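Aus den Projekten: Clirnia - Greifen, was nachgibt

Seit Mai läuft bei Skornent in Skullombridge das Teilprojekt Clirnia. Untersucht wird, wie ein Roboterarm künstliche Blumen am Stiel aufnimmt und in einen Halter steckt, wenn er nur die Bilder der Kamera am Handgelenk auswertet. Eine zweite Kamera von oben gibt es im Verfahren nicht. 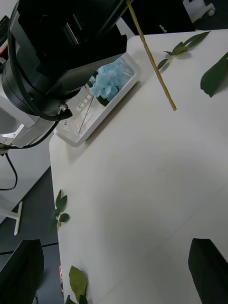
Verfahren

Die Steuerung sucht zuerst den Stiel und verfolgt ihn bis zum Blütenansatz. Danach schätzt sie, wie weit die Blüte über den Griffpunkt hinausragt. Die Blätter werden als bewegliche Hindernisse geführt, die der Greifer streifen darf, solange der Stiel dabei frei bleibt. 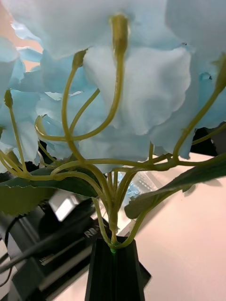

Trainiert wurde mit 200 von Hand geführten Griffen. Eine Variante rechnet mit Einzelbildern, die andere mit einer kurzen Bildfolge. Für beide gilt dieselbe Greifkraft, damit sich die Ergebnisse vergleichen lassen. 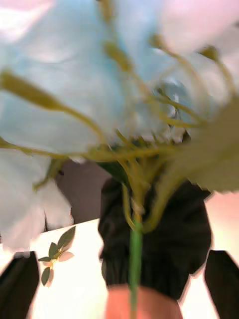 Am schwierigsten ist die Bewegungsunschärfe bei kurzem Abstand. Die Variante mit Einzelbildern verliert dann oft den Griffpunkt. Der grüne Stiel bleibt vor dunklem Hintergrund noch gut erkennbar, während Blütenblätter und das gezackte Blatt daneben verschwimmen. Die Bildfolge nutzt das aus und hält sich an die schmale senkrechte Linie.

Ergebnis

Mit Einzelbildern gelangen 62 Prozent der Griffe, mit der Bildfolge über 80 Prozent. Die meisten Fehlgriffe entstanden, wenn ein großes Blatt den Stiel verdeckte.

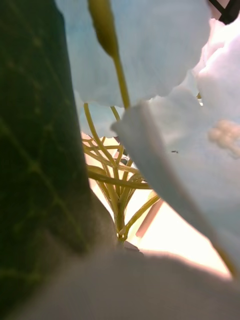

Für solche Fälle wird jetzt ein Ausweichschritt erprobt - der Arm fährt 2 cm zurück, dreht das Handgelenk und sucht neu. Der Kurzbericht vom 8. Sep. 2022 liegt im Projektordner. Die Auswertung nach dem Kawaguchi-Schema folgt in der nächsten Ausgabe.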